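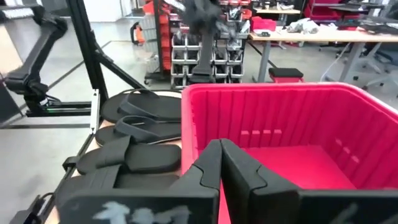
Bammont to supply moulded storage bins to Horham distribution site

Bammont has been awarded a contract to supply plastic storage bins to the Aguiar distribution site at Horham. Deliveries start in May and will be made in 21 batches, with the first going to the small parts hall.

The order covers the Priltent range, a series of open-topped bins moulded in polypropylene. Each bin has a wall thickness set for repeated stacking and is rated for a load of 80 kg when evenly filled. The rating applies to bins on a flat, level surface. A lower rating applies to bins on open racking and is given in the product data sheet.

Bins will be supplied in four colours, assigned by Aguiar to goods inwards, returns, quarantine and despatch. Colour is added to the polymer before moulding, so scratches and surface wear do not expose a different shade. Labels are fixed to a recessed panel on the short side and can be removed with warm water.

The Horham site currently uses a mix of steel and fibreboard containers in several sizes. These do not share a common base, and stock has to be moved between containers when it passes from one hall to the next. The Priltent base measures 700 mm on its long side and fits the existing shelving without changes to the uprights.

Bammont tested 203 bins from the first production run. Tests covered stacking, drop resistance at low temperature and dimensional change after washing. Results have been passed to Aguiar and form part of the acceptance file. Bins that fall outside the agreed tolerance will be reground and returned to the moulding process.

Changeover work will take place on Sunday, when the halls are closed to incoming goods. Despatch will continue as normal from the north loading bay.

Spare label holders and lids are covered by a separate parts agreement. Lids are interchangeable across all four colours and are supplied in grey only.

Data sheets for the Priltent range are available from the Bammont sales office on request.

ENDS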